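Rarnthorpe Wheelers Cycling Club
Minutes of the summer members' meeting, 2021-07-26

Chair: Aranka Kiss
Minutes: Narendra Shukla
Apologies: Tímea Vass, who was on the ferry home from her training week in Dollau and sent her love to all

Aranka welcomed everyone and thanked those who had ridden over, which was most of the room judging by the shoes by the door. She gave a special welcome to the three new junior members and their parents, and hoped the talk about drains later on wouldn't put them off.

Minutes of the last meeting
Accepted, with one correction. Attila Szilágyi was fourth in the spring hill climb and not fifth, and he'd like that written down somewhere. It now is.

The Urio road race
Kornél Kozma reported on the club's day at Urio, and a very happy report it was. We had riders in both races, and Kornél himself hung on in the main bunch until the last time up the quarry road, where he says his legs simply went home without him. The club came away with 2 top-ten places, both in the women's race — warm applause for this! Kornél felt we could do better at sharing the work early on, and offered to lead a few group rides on riding in a crosswind. Several people said yes before he had finished the sentence.
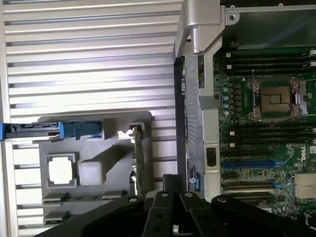
He also asked that whoever drives the support car next year carry more water than we did this time, as the second feed was down to a bottle and a half. Attila agreed to buy two more coolers.

The November hill climb
There was a long and good-natured talk about the course. The usual road out of Rarnthorpe has had its drain covers lifted for repair, and the county can't promise a finish date. Attila proposed moving to the back lane by the chapel, which is shorter but a good deal steeper near the top. Aranka worried about the juniors on that last bend. It was agreed that Attila and Kornél will ride it together in the rain, if any comes, and report back.

Entries will be capped at 100. The entry fee stays as it was.

Money
Narendra read out the figures. The club has 3000 dollars in the main account and 591 in the junior fund, after paying for the new race numbers. The meeting agreed to put the cake-stall money toward junior race entries.

Travel
Tímea had sent a note asking if we might share a van to away races, as four half-empty cars to Urio seemed a shame. Everyone liked the idea. She will be asked (very nicely) to find out prices.

Any other business
A pair of long-fingered gloves, black, size medium, was left at the last club ride. Narendra has them.

Kit orders to Aranka before the next meeting, please, with sizes.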